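Slide 4 - Phone notifications and attention

Start with the show of hands: who has checked a phone since I started talking?

Our January survey went to 116 office staff in Rostusville. Many kept alerts on all day, up to 100 in one shift. Most said they felt tired by lunch.

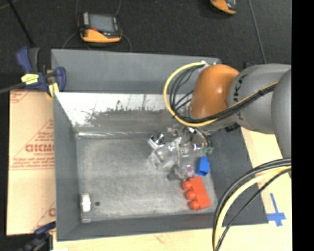 Then the trial. 18 people turned alerts off for two hours each morning - calls still came through. Genalyn Marquez ran the interviews. Read her two quotes slowly.

Pause for questions before slide 5.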